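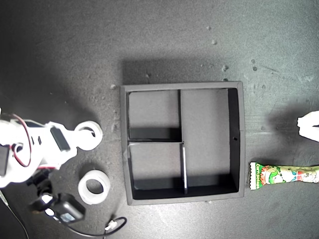 Sorting Tray for Small Parts: Design, Construction and Use
Project report, second-year Product Workshop
Nele Vermeulen and Lindsay Ruddock

1. Background

The workshop at Pisham keeps its small fixings in jars. During a practical session most students tip out what they need on the bench, and a share of it ends up on the floor or back in the wrong jar. The task set to our group was to design a shallow tray that holds the parts for one exercise, can be made from board offcuts, and can be emptied quickly at the end of the session.

2. Requirements

The tray had to be open at the top, so that the contents can be seen and reached from above. It had to have outer walls on all sides. It had to separate long parts from short ones. Material was limited to the black board already in stock, and no metal fasteners were allowed. Cost was not to exceed that of the Julleck plastic insert used in the store room.

3. Layout

Three layouts were drawn before any board was cut. The first had four equal compartments. It was rejected after a paper mock-up, as the longer parts did not fit in any of them except on the diagonal. The second had three parallel strips and was easy to make, but short parts spread out along the strips and were slow to pick up.

The third layout was adopted. The tray is square. The right half is one long compartment running the full depth, and the left half is divided by a cross wall into an upper and a lower compartment of similar size. The two vertical dividers are separate pieces. They do not line up exactly: the lower one sits slightly to the right of the upper. This was a marking-out error, found after the glue had set. It has no effect on use and was left.

4. Construction

The base was cut first and used as the reference for all other parts. The walls were cut as one strip and then divided, so that their height is the same throughout. All straight cuts were made with a steel rule and a fresh blade. Thick board needs several light passes; a single heavy pass pulls the blade off the line and leaves a ragged lower edge.

The outer walls were glued to the base and held with masking tape. The cross wall went in next, followed by the two vertical dividers. Glue was applied sparingly with a strip of card. Where it squeezed out at the foot of a wall it was wiped off at once, as dried glue shows as a shiny line on dark board.

A small round hole was made in the right wall, halfway down its length. It takes a loop of cord for the label tag.

5. Testing

The tray was loaded with 80 mixed parts and sorted by hand, then emptied. This was repeated by 19 students from the parallel group, who were given no instructions. Total handling over the trial came to 192 fill-and-empty cycles. No joint opened. One corner of the base lifted slightly and was re-glued.

Most users put long parts in the right half without being told to. There was less agreement on the two left compartments, and several people used only the upper one. A label on the cross wall would probably settle this.

Emptying was slower than expected. Small washers stay in the corners when the tray is tipped, and the dark board makes the darker ones hard to see in the shadow at the foot of the walls. The bench in the test area was also dark grey, so a part that missed the tray was easily overlooked.

6. Changes proposed

The floor of each compartment should be lined with light paper. The lower vertical divider should be marked out from the same edge as the upper. A fillet of card in the corners would help washers slide out, at the cost of a longer build. Ruddock has also suggested making the cross wall removable – this was not tried, as a slotted joint in board wears quickly.

The drawings and cutting list were handed in on 7th March. A second version, with the paper lining and corrected dividers, is planned for September.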